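致资助方的项目进展报告
Clitumcombe教师成长与校际共学项目
报告日期：2025年6月7日

尊敬的各位同仁：

又到了坐下来给你们写信的时候。虽然格式上这叫“进展报告”，我们总觉得它更像一封家书，因为这些年你们问得最多的，总是孩子们怎么样、老师们累不累，而表格填得齐不齐倒排在后头。所以请容许我们照旧写得啰嗦一些，把这一阶段在Clitumcombe、Udton和Stockdale三地发生的事慢慢讲给你们听。需要核对的账目和签到记录已另行寄出，这里只谈工作本身。

先说项目走到哪一步了。按照当初商定的计划，本阶段的主要任务是让老师们互相听课、一起备课，并把备课中形成的材料整理成可以传给后来人的东西。参加的学校原定五所，现在五所都还在，没有一所中途退出，这件事我们心里是很高兴的。去年十月刚开始的时候，Udton那边的两所学校正赶上校舍修缮，教室腾挪得厉害，老师们一度觉得实在抽不出身来，我们也做好了他们晚些加入的准备。后来两位校长商量出一个办法，把互听课排在上午的头一节，听完课大家在走廊尽头的小屋里喝杯热茶，谈上一会儿再各自回去上课。这个办法土是土了点，可是坚持下来了，而且别的学校后来也学了去。

互听课这件事，起初推得并不顺。老师们嘴上客气，心里多少有些紧张，谁都不大愿意让别人坐在自己教室后排。头几次听下来，评课记录上写的几乎全是“教态自然”“板书工整”一类的话，读起来很舒服，却看不出什么门道。我们没有批评谁，只是把记录表改了改，去掉打分的栏目，换成两个问题：这节课上哪个孩子让你多看了几眼？你回去以后想在自己班上试什么？就这么一改，记录渐渐有了血肉。Stockdale有一位教低年级语文的老师写道，她注意到一个坐在窗边的男孩，每逢朗读就把书举得高高的，挡住整张脸，轮到画画讲故事时却讲得停不下来。后来授课老师试着让他先讲再读，据说现在书已经放低了不少，至少能看见眼睛了。这样的记录，我们摘抄了一些附在寄出的材料里，请你们有空时翻一翻。

集体备课方面，语文和数学两个组走得最稳，品德课的小组起步最晚，却最让人惊喜。最初大家对品德课该怎么上意见很不一致，有的老师认为应当多讲榜样故事，有的老师觉得孩子们听故事听得太多了，该让他们自己去做点什么。争来争去，最后定下来的单元叫“我答应过的事”。每个孩子选一件自己能做到的小事，写在纸上交给同桌保管，过一段时间再拆开来看。有人答应给外婆浇花，有人答应不再抢弟弟的铅笔，还有一个孩子答应“每天跟爸爸说晚安，就算吵过架”。拆信那一课上得很安静，没有完成的孩子也愿意说说是哪里难。老师们事后讲，这一课教会他们自己的东西，恐怕不比孩子们少。这个单元目前已在三所学校上过，另外两所准备秋天开课。

新教师的陪伴工作，是你们上次来信特别关心的。本阶段共有六位新教师入校，每人都配了一位有经验的老师结对。结对的名单是各校自己定的，我们只提了一个建议，希望两个人尽量不教同一个年级，这样谈起来比较放松，不容易变成比较。有一对因为上课时间总是错开，见面太少，中途作了调整，现在相处得很好。新教师们反映最多的困难集中在与家长的沟通上，尤其是孩子成绩有起伏的时候，电话不知道该怎么打，话不知道从哪句说起。我们为此加了一次原计划里没有的练习，请老师们轮流扮家长，扮得太像的时候满屋子都笑，笑过之后还是学到了东西。这次练习没有另外花钱，场地由Stallmont教师中心提供，茶点是各校自己带来的。 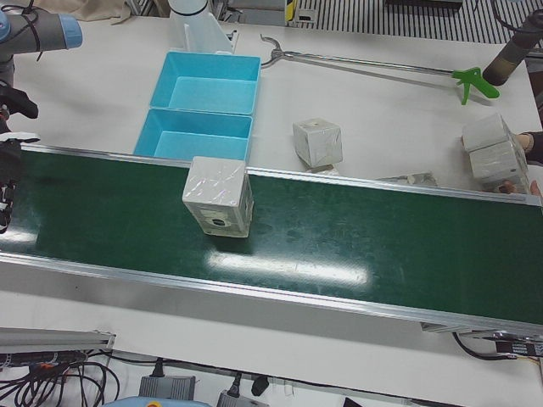
传送带和它后面的浅蓝色盒子

说到Stallmont教师中心，要向你们多报告几句。中心今年把楼上的阅览室重新开放了，灯换过，桌椅也是从几所学校匀出来的，高矮不大一样，坐着却很踏实。借书登记改成了一本大簿子，放在门口，来的人自己写。我们原先担心会乱，结果簿子写得整整齐齐，有些老师还在书名后面添上一两句读后感，后来的人看了接着往下写，慢慢就有了聊天的样子。最受欢迎的是几本讲儿童阅读的旧书，封面都磨毛了，一直在外头流转，很少回到架上。我们想在下一阶段补几本同类的书，预算里原有图书这一项，不需要另行申请。

学生方面的变化，我们写起来总是格外小心，怕把话说满。能够确实报告的是，参加项目的班级都设了固定的读书时间，每天早上一小段，读什么由孩子自己挑。Clitumcombe的学校还办了一次朗诵会，起初只打算在班里念一念，不料报名的孩子越来越多，最后挪到了礼堂，来听的家长大约有50位。有一个班集体朗诵了一首写河流的长诗，中间有一句全班都忘了，安静了好一会儿，一个平常不大出声的女孩先念了出来，大家跟着接下去。散场时好几位家长留下来帮忙搬椅子，一边搬一边问下次什么时候再办。校长当场没敢答应，回去以后还是写进了下学年的校历。

当然也有不如意的地方，应当如实告诉你们。第一件是教学材料的整理进度慢了。老师们备课时讲得热闹，真要写成文字，就觉得怎么写都不是那个味道，有的稿子改了好几遍还压在抽屉里。我们原计划在本阶段末汇编成册，现在看来要推迟到下一阶段。为了不再给老师们添负担，我们打算请他们口述，由项目办公室的同事记下来，整理好再送回去请本人过目。第二件是Stockdale与其余两地之间往返不便，班车减了班次以后，有几次校际活动结束得晚，老师们回到家天已经黑透了。后面的校际活动会尽量放在中午前后，也会轮流到Stockdale去办，不能总让同一批人赶路。第三件事小一些，就是我们发出的通知有时太长，老师们看漏了日期，闹过一两回误会。这一点责任在我们，往后通知一律控制在一页以内。（这封报告的长短，恐怕就不能作数了。）

经费使用总体平稳。教师代课补贴是最大的一项支出，与预算相符；交通一项因为上面说的班车缘故略有超出，我们从活动场地费的结余里作了调剂，调剂的幅度在协议允许的范围之内，说明也一并寄出了。印刷费因为材料汇编推迟，暂时没有动用，恳请你们同意顺延到下一阶段，用途不变。

下一阶段的安排，大致是这样。开学以后先请五所学校的校长和教师代表到Stallmont坐下来，把互听课的时间一次排定，省得学期中间再来回商量。品德课的单元在余下的学校陆续开课，开课前由已经上过的老师去说一说经过，好的坏的都说。新教师结对继续进行，原来的六对愿意接着结伴的就接着，想换一换的也可以换，不必写理由。材料汇编争取在年底前有一个可以拿在手里的初稿，到时一定先寄给你们看。

另外有一个想法，还不成熟，想先听听你们的意见。几位快要退休的老教师提出，愿意在退下来以后每个月回学校一次，陪年轻老师备课，或者就坐在阅览室里，谁有事谁去找他们说话。老师们对此很欢迎，学校也乐意，只是怎样安排才不让老人家太劳累，车费该从哪一项里出，我们还没有想周全。如果你们在别处见过类似的做法，请一定告诉我们，哪怕是没有做成的，也很有用处。

也要说一说你们寄来的那封信。信在Udton的教师会上念过，念到“慢一点也不要紧”那一句，有好几位老师低下头去记。这几年学校里催促的声音多，说不要紧的声音少，这句话大家记得很牢，后来备课时谁着急了，旁边的人就拿它来劝。我们把信的抄件贴在了阅览室的门后面，原件收在办公室里。

秋天若有机会，盼望你们能来走一走。那时候Clitumcombe的孩子们应该已经在准备新一次的朗诵会，Stockdale校门口的那排树也正好看。住处我们可以代为联系，不讲究，但很干净。来之前请早些告诉我们，好把课表寄过去，想听哪一节由你们挑。

随信寄出的材料有：经费收支明细及调剂说明、互听课记录摘抄、“我答应过的事”单元教案、新教师结对情况表。其中教案是征求意见稿，还请不要外传，若有修改的建议，直接写在页边寄回即可。

再次谢谢你们的信任与耐心。

Clitumcombe教师成长与校际共学项目办公室
敬上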